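Saturday, November 17, 2018

I've been meaning to write up the table for a while. It came from a clearance place in Rorneck and I've had it long enough now to say what I think of it.

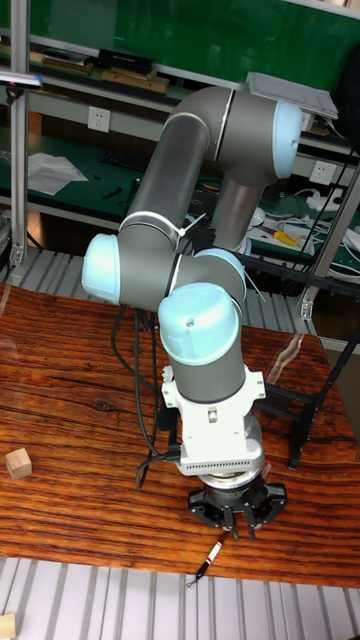 ## The top

It's a reddish-orange wood with a strong dark grain running along it, and it has a high gloss. I was after something duller, if I'm truthful, but the price was right and the size was right. The grain hides pen marks better than I expected. The gloss hides nothing. Any light in the room ends up on the surface, and if you sit on the wrong side of it in the afternoon you spend your time squinting.

I tried moving the lamp first, then turning the whole table round. Turning it helped a bit. A cloth would solve it, but then I'd have a table with a cloth on it, and small things roll about less on bare wood than they do on creased cotton.

## Cleaning it

The man at the shop said to use Watier polish. I did that for the first month and it left a film that showed every fingerprint. Since then I've used a damp cloth with a drop of washing-up liquid, then a dry one straight after. It takes two minutes. I still have nearly all of the tin of polish if anybody local wants it.

Don't put a hot mug down on it. I have one pale ring near the back corner from the week it arrived and I haven't managed to shift it. I've read that mayonnaise works and I've read that an iron and a tea towel works. I haven't tried either.

## What lives on it

Mostly the offcuts. I keep saying I'll put the bits of light wood back in their box at the end of the day, and there's always a cube or some other small piece left out near the edge. They're handy for propping things up or for testing a mark before I draw it on something that matters.

The marker pen stays out as well. It's a white one with a black cap and a red band on the label. I used to keep my pens in a jar on the shelf and I spent more time getting up to fetch them than I did using them.

## What it cost

The table was £30 and delivery from Rorneck was free because they were coming out to Brukutska anyway. I had looked at a new one from Bautista, which was £431 before delivery and came flat-packed.

I'm going to leave the ring alone until after Christmas and then have a go with the iron. The next job is a shelf for the offcuts box, so that it's within reach when I'm sitting down.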